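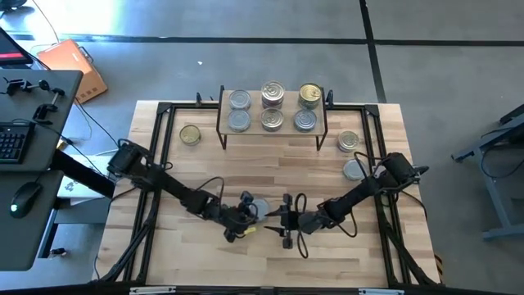
Stileck passes 3,000 recorded runs in can-stacking project

Stileck, the warehouse automation company, has recorded 3,238 runs of two robot arms shelving food cans at its Bunulham workshop, the company said on 27th July. The recordings will be used to train a system that is meant to restock small shelves without a fixed program.

Work began in April with a single worktable. Each run starts with cans placed in different spots on the table and a small two-row shelf at the far side. An operator guides both arms by hand controls to move the cans onto the shelf, in some runs stacking one on top of another. Cameras and joint sensors record the whole thing.

"We change the starting layout every time," said Ashwin Poduval, who runs the data collection. "If the cans always start in the same place, the model learns the place and ignores the can."

The cans are ordinary grocery stock in mixed heights. Some have pull tabs and some have plain or ringed lids, in silver, gold and blue-gray. Poduval said shiny lids were chosen on purpose – they reflect the overhead lights and are harder for the cameras to read than printed labels.

Of the runs recorded so far, 1,235 involve both arms working on the same can, usually with one gripper steadying it while the other closes. Those take longer and fail more often. Failed runs are kept and marked, and a second person reviews each recording before it goes into the training set. Another 84 were thrown out in the first weeks after a loose camera mount shifted the view.

Harish Chettiar, the project's software lead, said an early version of the model can pick up a can that stands alone but has trouble when two are close together. It also tends to let go too soon when setting a can down on top of another. The team is now collecting more of both cases.

Operators work in shifts of 2 hours, with breaks between sets. Chettiar said recordings made late in long shifts were noticeably jerkier, and the model had begun to copy the jerks.

The project is named Cutari. It is paid for by Stileck and by Venkataraman, a grocery distributor that plans to try the system on back-room shelving if the tests go well. No date has been set for that trial.

Stileck said it will add jars and small boxes next, using the same table and arms. The company has not decided whether to release any of the recordings.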